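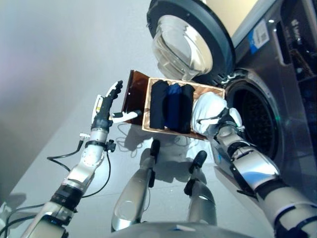
Train notes, coast to mountains and back, one carry-on, August. Posting the logistics in order. Prices left out, they were changing every few hours while I was booking.

Route: Komeo to Grudetum by night train, three nights there, bus down to Vandeo, two nights, day train back to Komeo. Five nights in beds, one in a couchette. Komeo to Grudetum direct is the only night service on the line in summer. It has a number but the departure board shows only the destination.

Couchette compartment was a six-berth. Berths are numbered bottom to top, odd side and even side. I had 63, middle. Middle is a poor choice if you want to sit up: clearance is enough to read on one elbow and no more. The top berth gets the luggage shelf over the corridor. Bottom gets the table and everyone's feet.

Sheets come sealed in a bag. Blanket is already on the berth. One outlet per compartment, by the door, and it was dead until we left the station. Bring a long cable or charge before boarding.

Departure was 16 minutes late, arrival was on time. The timetable has a long stop built in at the junction where the cars get split. If you are in the rear cars, check the sign in the window and not the one on the platform. The rear cars go somewhere else.

Grudetum station to town is a 25-minute walk uphill on a road with no sidewalk for the last part. The shuttle meets the night train but not the later ones. Buy the ticket from the driver, coins preferred. He had change for small bills.

Stayed at a guesthouse run by Traian Ghiță, at the top of the village past the sawmill. Check-in any time after the train, which matters when you arrive at 6:40 a.m. He puts bags in the hall closet until the room is free. Breakfast from 7. Coffee is good, bread is from the day before.

Main hike: the marked trail to the summit at 2178 meters. Red stripe as far as the saddle, blue stripe after that. The junction at the saddle has two signs with different times to the top. The longer one was correct for me. Water at the hut below the saddle, none above it.

Trail surface is packed dirt to the tree line, then loose stone. Poles useful on the descent only. Wind picked up on the ridge before noon and I kept a jacket on from there to the hut. Started at 5:50, back in the village by 3 p.m. with one long stop.

Clothes: packed for three days and washed twice. Everything dark, everything synthetic except one pair of wool socks. The village has no laundromat. Vandeo has machines in the building where I rented, so I planned the second half around that. 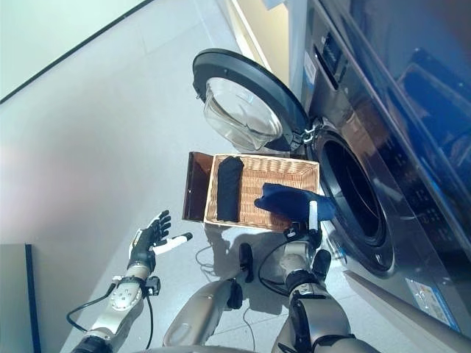 Laundry stop, Vandeo.

Bus from Grudetum to Vandeo: twice a day, leaves from the post office and not the station. Seats are not assigned. Right side for the gorge, left side for shade in the afternoon. Large bags go underneath, and the driver opens the hold once, so be there before he closes it.

Vandeo itself is flat and easy on foot. The old salt warehouses are open mornings only. The harbor path is closed past the second breakwater for repairs, with a detour through the parking lot that adds ten minutes.

Ate twice at Lã, on the street behind the market. Short menu, changes daily, written on a board in the local language only. The fish soup was on it both nights. Kitchen closes at 9:30 and they mean it. Cash or card.

Day train back: reservation required in first class, optional in second. I skipped it and had a seat the whole way. Cafe car closes an hour before Komeo. Air conditioning worked in one car out of the two I tried.

One correction to the bus post: the morning departure is 8:05 in August and 8:35 the rest of the year. The sheet taped up in the post office window is the current one.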